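**FOR IMMEDIATE RELEASE**

**Truston Opens Its Countertop Swap to the Public, Asks Everyone to Please Measure First**

TRUSTON, Sun 31 October - Markix, the building salvage store on the east side of Truston, will open its Countertop Swap to all comers in November, after a trial season in which only contractors were let in and the contractors took all the good ones.

The swap works the way a coat exchange works, if coats weighed as much as a calf. Residents bring in a usable countertop, shelf or vanity top that they no longer want. Staff check it for cracks, tag it and issue a credit. The credit can be spent the same day on somebody else's regret.

Markix took in 348 tops during the trial. Most came out of kitchens that had been remodeled within living memory and were being remodeled again. A fair number were the exact shade of beige that everyone in Truston seems to have agreed on one spring and then never discussed. Those are available in quantity, and the store would like to see them go.

"We have spent years telling people that a kitchen does not have to go in the dumpster just because a cousin got a new one," the store said in a statement. "We are prepared to keep saying it, but we would also like the floor space back."

The expanded swap fills the former Myung carpet showroom next door, which Markix leased over the summer. The showroom adds 3,000 square feet, a working loading dock and a parking lot that slopes toward the street in a way visitors with hand trucks should think about. Carpet samples left behind by the last tenant are free to anyone who wants to pad a truck bed. They are very orange.

Sorting will be by length, with anything over 6 feet kept on the ground floor. Shorter pieces go upstairs, where the ceiling is low and so is the demand. Sink cutouts are stored separately and sold by the piece to people who make cutting boards, plant stands and, in one case the store has chosen not to look into, a headstone for a parrot.

Many of the tops have been joined from two lengths, and Markix will sell these as sets. Buyers often ask whether a seam is a flaw. It is a seam. Long counters tend to have them, and a person who has owned one for ten years has generally stopped noticing by the second week.
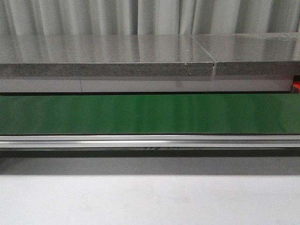 Pairs are priced together and will not be split, no matter how persuasive the customer or how small the bathroom. Prices start low and stay that way until a piece reaches the Urkovix rack, named for the defunct cabinet maker whose steel shelving the store bought at auction. The rack can hold up to 900 pounds per level and is reserved for stone. Shoppers may look at the stone. They may not lift the stone, lean on the stone or ask a teenager to help with the stone.

Anyone planning to drop off or buy should know the following:

- Tops must be free of nails, caulk and food.
- Bring a tape measure and the actual numbers. "About as wide as my sister's" has been tried.
- Credits expire when the season does.
- Returns are accepted within a week if the piece is uncut. Once a saw has touched it, congratulations on your new countertop.

Delivery inside the town limits is available for a flat fee, to the curb only. The store's truck has been up enough narrow staircases and has opinions about them, as do the people who ride in it.

Admission is free, and no appointment is needed for pieces that two adults can carry without raising their voices. Heavier items should be arranged ahead of time at the Markix front desk, where drop-off slots for November are now being booked.

**About Markix**

Markix buys, sells and stores used building materials in Truston, including doors, sinks, lighting and a great many hinges. It does not take mattresses and would be grateful if people stopped leaving them.

**Press contact:** Front desk, Markix, Truston. Ask for whoever is not on the forklift.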